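Sidov Home Help
Furniture and Storage
Question

Cabinet doors drag at the center seam, drawer above them sticks. Adjust, plane or wax?

Asked 05/04/2025

I have a small wooden cabinet, two hinged doors at the bottom, a drawer above them, and an open shelf with slatted sides at the top. It was sold under the name Pliltetti. The assembly sheet has gone missing and the seller no longer lists the model.

There are two problems. The doors touch each other near the top of the seam when the second one is closed, and lower down they don't. The drawer pulls out freely for the first third, then binds on the right and has to be lifted slightly to continue. Both started in December, after I moved the cabinet to a different wall. Before that it worked without trouble for several years.

Measurements, inside the carcass, taken with a steel tape: 700 mm wide at the bottom, 700 mm wide just under the drawer. Diagonals across the door opening are 890 mm and 896 mm. Overall height is 960 mm. I have not taken anything apart. The hinges are the concealed cup type with two screws on each arm.

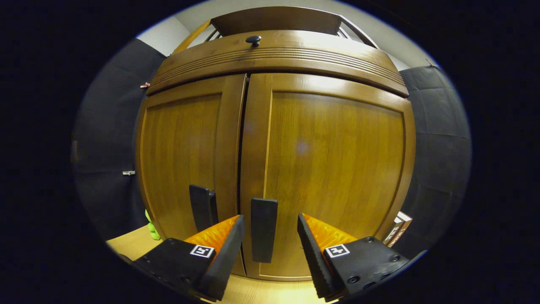

Details
Finish: clear, over a honey-brown wood. I would like to avoid cutting through it.
Doors: raised frame, recessed center panel, grain running vertically.
Drawer: grooved front, one small dark round knob in the center. Wooden runners, no metal.
Floor: wood, laid over joists. Not checked for level at the new position.
Load: books and a towel or two on the open shelf. Light items in the drawer.
Tools on hand: screwdrivers, a block plane, sandpaper, a level, paste wax.

My first thought was to plane the meeting edges of both doors by a millimeter and wax the drawer runners. Is there a reason to do something else first?

3 answers

Answer 1 (accepted)

Do not plane anything yet. Your diagonals differ by 6 mm. The opening is out of square, and that accounts for both symptoms. If you plane the doors to fit a racked carcass, you will have a tapered gap the next time the cabinet stands on a flat floor.

Work in this order.

1. Empty the open shelf and the drawer. Books are heavy for their size and they sit at the highest point of the carcass.

2. Put the level on the bottom panel inside the doors, side to side, then front to back. Note which corner is low.

3. Slide thin shims under the low corner until the level reads true in both directions. Hard plastic or hardwood is fine. Folded cardboard compresses over a few weeks and you will be back where you started.

4. Measure the diagonals again. A difference of 1 mm or less is good enough for a piece this size. If the carcass is level and the difference has not moved, the joints or the back panel are loose. See below.

5. Only now look at the hinges. Close both doors and check the seam from top to bottom. On a cup hinge with two screws, the one nearer the door normally moves the door sideways. Turn it a quarter turn at a time, upper hinge first, and close the door after each turn. The screw further back sets the depth and should be loosened only if one door stands forward of the other.

6. Check the handles as a reference. With two vertical handles, one on each side of the seam, any tilt in a door shows up as a difference in the distance between them at top and bottom.

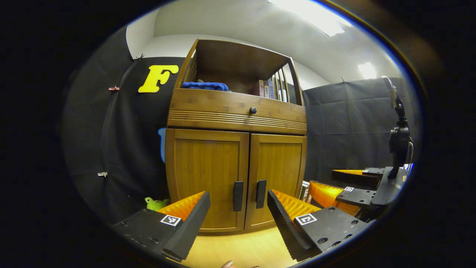

If the diagonals stay unequal after leveling, pull the cabinet away from the wall and inspect the back panel. On most flat-pack pieces the back is what keeps the carcass square. Moving a loaded cabinet by pushing at the top will work the nails or staples loose along one side. Push the carcass square by hand — a clamp across the long diagonal is easier if you have one — and refasten the back with small screws, one every 100 mm or so. Drill pilot holes. Check the diagonals before driving the last screws and again afterward.

The drawer should be tested after all of this. In a racked carcass the runners are no longer parallel, which fits what you describe: free at first, then binding on one side. If it still binds once the carcass is square, take the drawer out and look for a shiny patch on the side or the bottom edge. Sand only the shiny patch, with 180 grit, then wax both the drawer edge and the runner. Keep the wax thin. Thick wax collects dust and drags.

On humidity: planing is sometimes right for doors that have swollen across the width, but swelling would tend to close the seam along its full length. Yours closes at the top only.

Comment from the asker: The left front corner was low. With 3 mm of shim the diagonals came to 892 mm and 893 mm. The doors cleared after half a turn on the upper right hinge. The drawer runs to the end but is still a little stiff. I will look for the shiny patch.

Comment: Stiff is normal for wood on wood. Wax it and leave it for a week.

Answer 2

Agree with the above in general. Two additions.

Check that the knob screw on the drawer has not backed out on the inside. A screw head standing proud can catch on things in the drawer and feel like a binding runner. It takes ten seconds to rule out.

Also measure the drawer box itself at the front and at the back. I had a Skinoder chest where the drawer was 248 mm deep and nearly 2 mm wider at the back than at the front, from a dovetail that had opened up. No amount of leveling would have fixed that. Glue and a clamp overnight did.

If the books stay on the open shelf, put the heaviest ones against the side and keep them upright. A row that leans puts a sideways load on the slats. Small effect, but it is there all the time.

Answer 3

just rub a candle on it. worked on mine

Comment: That helps with the drawer. It does nothing for the doors.

Related questions
Fang bookcase, back panel bowed after a move
Cup hinge screw turns but the door does not shift
Shims under a cabinet on a floating floor
Paste wax or paraffin for wooden drawer runners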